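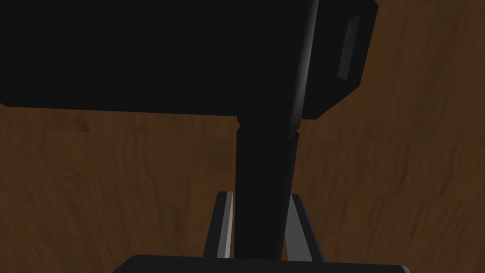
**Demonstration gathering, project Kelemen: review meeting**

Date: 30/12/2020
Present: Manaia Nepia (chair), Brodie Goodwin, Malachy Carroll, Tuulikki Mäkelä (minutes)
Apologies: Keegan Tamihana

**1. Last meeting's minutes**

Agreed, with one correction from Malachy. The door set is being recorded by him and Keegan jointly, so both names go on the log.

**2. Where we are with the numbers**

Brodie read out the totals. We now hold 1520 demonstrations that passed the check, and 359 more are waiting to be looked at. Everyone was very pleased with this, Manaia especially, as we had barely got going in May and the replay tool was still falling over every other day. Thanks were recorded to Keegan for sticking with the tool.

The backlog will be shared between Brodie and Malachy. Tuulikki offered to take the awkward ones, meaning any where the two of them disagree on whether to keep it.

**3. Door approaches**

Malachy showed stills from the simulated room and talked us through how he drives the arms. He is really enjoying this part of the work! He likes to bring the right gripper up to the door with its fingers already open, then slow right down for the last stretch. Brodie starts much further back and comes in at a slant. Manaia would like both kept in, and wants more people's habits in the set, good and bad, provided the run is clean. 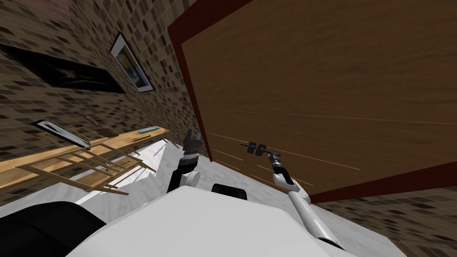

*Still 1, item 3. Right gripper open in front of the door, left arm raised.*

There was a long and lively chat about tilt. With the view leaning this far, Brodie finds himself correcting the wrong way for the first few runs of every session. Malachy says you get used to it and he would hate to see it levelled out, as the learner will get the same leaning view. Left as it is for now. New people will be given 8 practice runs that don't count.

Tuulikki asked whether the furniture and wall pictures should be shuffled between runs. All in favour. Keegan to be asked how much work it would be.

**4. Tabletop set**

Brodie gave this one. The black hammer-like piece is going well and he has got very quick at it, coming up to the handle with a finger on each side. He was keen to show the wrist view, where you can watch the shaft sit between the fingers while the head fills the top half of the picture. Manaia asked if so much black against black would trouble the learner. Brodie thinks it may, and will try a short training run with lighter shading on half the examples to find out.

The piece with the two flat slabs on a rod is harder. People line up the rod nicely over the opening and then rush. Tuulikki pointed out that the moment before closing is the most useful bit of the whole recording, so please pause there.

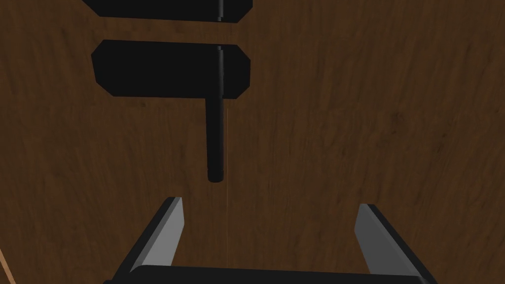 *Still 2, item 4. Wrist view, fingers open, rod tip over the gap.*

The thin orange line came up again. Malachy wants it out of the training pictures in case the learner leans on it. Brodie would miss it. Agreed to train once with and once without, on the same examples, and compare.

**5. Naming and storage**

Folder names are a muddle. From now on the door set is Wundon and the tabletop set is Jameo, with no other spellings. Grasex stays as the name for practice and scrap. Old folders to be renamed by Keegan when he is back.

**6. Actions**

- Brodie, Malachy: clear the waiting demonstrations
- Brodie: lighter shading trial
- Malachy: orange line comparison; write up the practice runs on one page
- Keegan: estimate for shuffling the room; rename folders
- Tuulikki: rule on disputed runs, and keep a list of why each was dropped
- Manaia: find 9 new people to record, left-handers very welcome

**7. Any other business**

Brodie asked if we could watch a few of the best runs together at the start of each meeting. Warmly agreed, and he will pick the first lot.

Next meeting to be fixed by email once Keegan is back.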